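분류: 시설·비품 > 체험주방 > 정기점검 기록

체험주방 작업대 및 소형 조리비품 점검표 (서식 1726)

적용 장소: Jokolgate 체험주방, 410호
적용 대상: 흰색 작업대 상판, 그 위의 용기류, 모형 식품, 행주류, 소형 가열기기, 콘센트
작성: Cleiton Vasconcelos
검토: Thaddäus Baumgartner
주기: 매주 목요일, 운영 시작 전

판정 기호
적합: 조치 없음
주의: 다음 점검까지 사용 가능, 비고 기재
부적합: 사용 중지 후 분리 보관
해당 없음: 점검 당일 비치되지 않은 품목

기호만 적고 비고를 비워 둔 '주의' 판정은 반려한다. 이전 서식의 '보통' 칸은 삭제되었다. 남아 있는 구 용지는 사용하지 말 것.

1. 상판

1-1. 표면 균열, 들뜸, 모서리 파손
판정: 적합
비고: 손바닥으로 가장자리를 따라 확인. 걸리는 부분 없음.

1-2. 상판의 검은 점(구멍 또는 나사머리) 상태
판정: 주의
비고: 점 위치마다 손톱으로 긁어 단차를 확인함. 돌출된 것은 없었으나 한 곳에서 가루가 묻어났다. 면봉으로 제거. 점과 점 사이만 닦고 점 자체를 건너뛰는 경우가 많으므로 청소 순서표에 별도 행을 추가할 것. 작은 모형 식품의 잔조각과 혼동될 수 있으니 육안으로만 판정하지 않는다.

1-3. 수평 및 흔들림
판정: 적합
비고: 오렌지 모형을 세워 굴려 보는 방법은 폐지. 수평계를 사용한다. 수평계는 Yin 선반 둘째 칸에 있다.

1-4. 세정제 잔류
판정: 적합
비고: Kimard 중성세제 희석액으로 닦은 다음 물걸레질. 미끄러운 감촉 없음. 희석 비율은 용기 라벨을 따르고 임의로 진하게 쓰지 않는다.

1-5. 반사로 인한 오염 누락
판정: 적합
비고: 흰 면은 천장등 아래에서 옅은 얼룩이 잘 드러나지 않는다. 조명을 한 줄 끄고 비스듬한 각도에서 다시 본다. 연한 색 소스 자국은 이 방법으로만 발견된 적이 있다.

2. 용기류

2-1. 타원형 체(민트색)
판정: 적합
비고: 배수 구멍 막힘 없음. 양 끝 손잡이 뿌리 부분을 가볍게 비틀어 백화 여부 확인. 구멍이 촘촘해 마른 전분이 끼기 쉽다. 솔은 뒷면에서 앞면 방향으로 사용한다.

2-2. 손잡이 컵(녹색 계열)
판정: 적합
비고: 손잡이 접합부 유격 없음. 테두리에 이 빠짐 없음. 손잡이가 작업대 바깥쪽을 향하게 두면 소매에 걸린다. 참가자가 서는 쪽으로 돌출되지 않도록 돌려놓는다.

2-3. 볼(파란색 계열, 녹색 계열)
판정: 적합
비고: 내용물을 비우고 바닥을 확인한다. 파란 볼은 작은 빨간 모형이 담긴 채로 점검대에 올라오는 일이 반복되고 있다. 담긴 상태로는 바닥 긁힘을 판정할 수 없으므로 2-3 항목은 반드시 비운 다음 기재할 것.

2-4. 투명 플라스틱 컵
판정: 주의
비고: 흰 상판 위에서 식별이 어렵다. 팔꿈치로 밀어 떨어뜨리거나 위에 다른 용기를 얹을 우려가 있다. 테두리에 색 테이프를 두르는 방안을 검토했으나 입이 닿는 용도로 오인될 수 있어 보류. 당분간 볼 옆에 붙여 두고 단독으로 놓지 않는다.

2-5. 둥근 접시(연보라 회색)
판정: 적합
비고: 뒤집어 굽 부분 확인. 접시를 병 받침으로 쓰지 말 것. 3-1 비고 참조.

2-6. 검은색 둥근 팬
판정: 적합
비고: 내부 코팅을 손전등으로 비춰 확인. 벗겨짐 없음. 내부가 어두운 색이라 일반 조명만으로는 긁힘을 놓친다. 가장자리에서 떨어지지 않게 안쪽으로 옮겨 놓는다.

2-7. 긴 구멍 뒤집개(민트색)
판정: 적합
비고: 구멍 사이 살의 휨 확인. 손잡이를 팬 위에 걸쳐 두지 않는다. 끝단이 닳아 날이 서면 부적합으로 처리한다.

3. 소스병 및 모형 식품

3-1. 케첩병
판정: 주의
비고: 접시 위에 비스듬히 눕혀 두는 습관이 고쳐지지 않았다. 원통에 가까운 병은 접시 테두리를 넘어 굴러갈 수 있고, 뚜껑 쪽이 낮아지면 누액 여부를 확인하기 어렵다. 보관 자세는 세움. 점검 시 뚜껑을 닫은 상태로 병을 눌러 새는지 본다. 점검 당시 새지 않음. 라벨 들뜸은 별도 판정하지 않되, 떨어져 나올 정도면 비고에 적는다.

3-2. 딸기 모형
판정: 주의
비고: 크기가 작다. 꼭지를 엄지와 검지로 잡아당겨 분리 여부를 확인한다. 떨어지는 것이 있으면 본체와 꼭지를 함께 봉투에 넣어 부적합 상자로 보낸다. 볼 안에 있는 것과 상판에 따로 놓인 것을 모두 확인해야 한 항목을 마친 것으로 본다. 영유아 동반 회차에는 내놓지 않는다.

3-3. 오렌지 조각 모형
판정: 적합
비고: 껍질 부분과 속 부분의 경계에 벌어짐 없음. 작업대 끝에 놓지 않는다.

3-4. 껍질 벗긴 바나나 모형
판정: 적합
비고: 펼쳐진 껍질 갈래의 뿌리가 가장 먼저 찢어진다. 갈래마다 한 번씩 젖혀 본다. 갈래 안쪽에 먼지가 남으므로 세척 뒤에는 벌려서 말린다. 껍질을 잡고 들어 올리지 않도록 회차 시작 때 안내한다.

3-5. 실물 식재료와의 혼입
판정: 적합
비고: 모형과 실물을 같은 볼에 담지 않는다. 실물 과일을 쓰는 회차에는 동종 모형을 선반으로 회수한다. 회수 확인란에 서명이 없으면 회차를 시작하지 않는다.

4. 현장 사진

흰 상판 위.

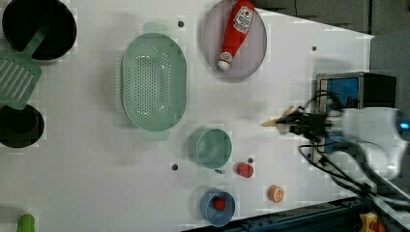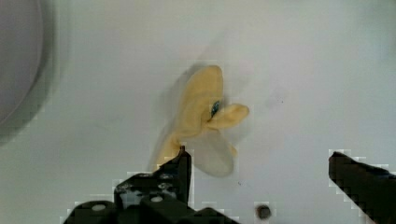
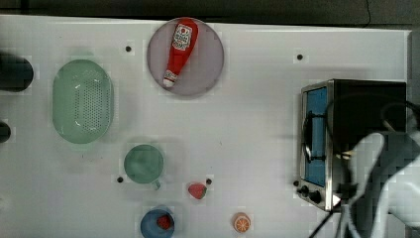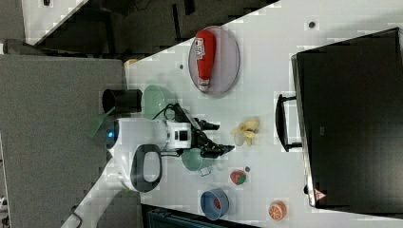 5. 행주류

5-1. 노란 천
판정: 주의
비고: 뭉쳐 둔 상태로는 안쪽 오염과 올 풀림을 판정할 수 없다. 완전히 펴서 양면을 본다. 접힌 곳에 작은 청록색 점이 있으므로 오염인지, 표시나 부착물인지 손으로 만져 구분할 것. 부착물로 확인되면 당김 시험을 하고 결과를 적는다. 확인 전까지 식기 닦는 용도로 쓰지 않는다.

5-2. 용도 구분
판정: 적합
비고: 상판용과 식기용을 혼용하지 않는다. 구분표는 싱크대 위에 게시되어 있다. 색으로만 구분하지 말고 걸이 위치까지 맞출 것.

5-3. 건조
판정: 적합
비고: 건조대에 한 장씩 펼쳐 건다. 상판에 둔 채로 퇴실하지 않는다. 가열기기 위나 손잡이에 걸어 말리는 행위는 발견 즉시 기록한다.

6. 소형 가열기기(토스터 오븐)

6-1. 유리문과 손잡이
판정: 적합
비고: 가로 막대 손잡이의 양 끝 고정 상태 확인. 유리문을 열고 닫을 때 걸림 없음. 유리에 금이 있으면 길이와 관계없이 부적합.

6-2. 문이 열리는 방향의 여유 공간
판정: 주의
비고: 문 정면이 다른 비품을 향해 놓여 있다. 사용 회차에는 문이 완전히 열리는 범위와 그 앞을 비운다. 플라스틱 용기, 케첩병, 모형 식품, 천은 모두 반대편으로 옮긴다. 옮긴 다음 문을 끝까지 열어 접촉이 없는지 다시 확인한다. 배치도에 문 여는 범위를 점선으로 표시해 둘 것.

6-3. 외함
판정: 적합
비고: 검은 몸체와 앞쪽 금속 테두리 사이 틈에 부스러기가 없는지 본다. 금속 테두리는 결 방향으로만 닦는다. 광택제 사용 금지.

6-4. 전원 플러그 및 코드
판정: 적합
비고: 플러그를 뽑은 상태에서 핀 변색 확인. 코드가 상판 앞쪽으로 늘어지지 않게 한다. 점검 중에는 플러그를 점검자가 볼 수 있는 곳에 둔다.

6-5. 부하
판정: 적합
비고: 작업대에 배정된 Carner 멀티탭은 내부 기준으로 합계 2000 W까지 사용한다. 가열기기를 쓰는 회차에는 같은 멀티탭에 전기주전자를 꽂지 않는다. 멀티탭을 다른 멀티탭에 연결하는 것은 금지.

6-6. 사용 후 방치 시간
판정: 해당 없음
비고: 당일 가열 회차 편성 없음. 편성일에는 종료 시각과 외함 온도 확인 시각을 각각 적는다.

7. 통로와 작업대 주변

7-1. 바닥
판정: 적합
비고: 떨어진 모형 조각, 물기 확인. 바닥 색이 상판보다 어두워 검은 조각은 보이지 않는다. 빗자루로 한 번 쓸고 쓰레받기 내용물을 확인하는 방식으로 대신한다.

7-2. 코드류
판정: 주의
비고: 상판 위를 지나는 코드는 용기 손잡이와 얽히지 않게 정리한다. 컵과 체의 손잡이가 특히 잘 걸린다. 정리용 끈은 풀어서 재사용하되 끝이 갈라진 것은 버린다.

7-3. 동선
판정: 적합
비고: 의자를 모두 밀어 넣은 상태와 모두 뺀 상태에서 각각 통행을 확인한다. 뺀 상태에서 벽 쪽 통로가 좁아지므로 가방은 입구 걸이에 둔다.

7-4. 소화기
판정: 적합
비고: 압력 지침 정상 범위. 앞에 상자를 쌓아 둔 것을 치움. 지난달에도 같은 지적이 있었다.

8. 조치 목록

8-1. 노란 천의 청록색 점 확인. 담당 Vasconcelos. 다음 목요일 전까지.
8-2. 청소 순서표에 상판 점 부위 행 추가. 담당 Vasconcelos.
8-3. 케첩병 세움 보관 위치를 배치도에 표시. 담당 Baumgartner. 받침 구매 여부는 미정.
8-4. 투명 컵을 색이 있는 컵으로 교체할 수 있는지 재고 확인. 교체 시 기존 컵은 계량용 상자로 이동.
8-5. 토스터 오븐 문 여는 범위 점선 표시. 테이프는 상판에 자국이 남지 않는 것으로 시험한 다음 사용.
8-6. 딸기 모형 회차별 반출입 기록을 별지로 분리. 현재는 바나나, 오렌지와 한 줄에 적게 되어 있어 누락이 있어도 드러나지 않는다.

9. 기재 요령

점검은 상판, 용기, 모형, 천, 가열기기, 주변 순으로 한다. 순서를 바꾸면 이미 닦은 면에 미확인 용기를 다시 올리게 된다. 사정상 순서를 바꾼 경우 첫 장 여백에 적는다.

품목의 색 이름은 점검자마다 다르게 적을 수 있다. 민트색, 연녹색, 청록색이 한 품목에 섞여 쓰인 기록이 여러 장 나왔다. 볼과 컵은 색보다 형태와 손잡이 유무를 먼저 적고 색은 괄호에 넣는다. 접시의 색도 같은 방식으로 한다.

당김 시험은 맨손으로 한다. 공구를 쓰면 정상 품목이 손상된다. 젖은 손으로는 하지 않는다.

부적합 상자에 넣은 품목은 수리하지 않는다. 접착제로 붙인 모형이 선반에 다시 올라온 사례가 있었으며, 접착 부위가 세척 뒤 떨어졌다. 폐기 승인 서명은 검토자가 한다.

점검표 원본은 410호 문 안쪽 서류함에, 사본은 사무실에 둔다. 연필 기재는 인정하지 않는다. 정정할 때는 두 줄을 긋고 서명한다. 수정액을 쓴 장은 다시 작성한다.

별지: 모형 식품 반출입 기록, 가열 회차 기록, 세척 순서표

댓글

주방담당2
6-2에 문을 여는 범위만 있고 오븐 뒤쪽 이격은 없네요. 기기 설명서의 이격거리도 칸을 만들어야 하지 않나요?

Cleiton Vasconcelos
지적대로 누락입니다. 다음 개정 때 6-7로 추가하겠습니다. 그때까지는 6-2 비고에 함께 적어 주십시오.

목요반
바나나 껍질 갈래 젖혀 보는 것 말인데, 매주 하면 그것 때문에 더 빨리 찢어질 것 같습니다. 격주로 바꾸는 건 어떤지요.

Thaddäus Baumgartner
주기는 유지합니다. 대신 끝까지 젖히지 말고 뿌리가 보이는 정도까지만 벌려 확인하십시오. 3-4 문구를 고치겠습니다.

sunbi_k
케첩병 받침은 안 사도 됩니다. 선반 아래 칸에 칸막이 상자가 남아 있어서 병 하나는 세워집니다. 폭은 재 봐야 합니다.

정리당번
청소 순서표에 점 부위 행이 아직 없습니다. 인쇄본만 옛날 것인지 확인 부탁드립니다.

최종 수정: 7월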